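3.2 Collection of crossing episodes

Training examples for the crossing policy were gathered in the Davthorpe map, a simulated town district built for the Rahimi simulator. Each episode places the agent on a pavement facing a marked crossing and ends when it reaches the opposite kerb, leaves the permitted area or exceeds the time limit of 70 s. An operator steers the agent by gamepad, and camera views are stored at 4 Hz together with the steering and speed commands. Start poses are drawn at random within a set distance of the kerb, so that the crossing is often partly hidden or well off centre in the first view (Figure 2).
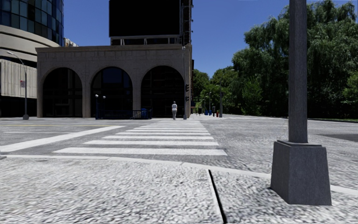 Figure 2. Rendered view from the near pavement, with a zebra crossing leading towards an arched stone building and a pedestrian on the far side.

In total, 3,716 episodes were kept. Those in which the operator reversed more than once were dropped, as were those with a collision - these are used only in the failure study of Section 5. Sun angle and pedestrian density were changed between sessions, but street layout was not. We held out 25 start poses for testing and removed every training episode that began within two metres of any of them. Commands were smoothed with a short median filter before training; the raw values are kept in the released logs.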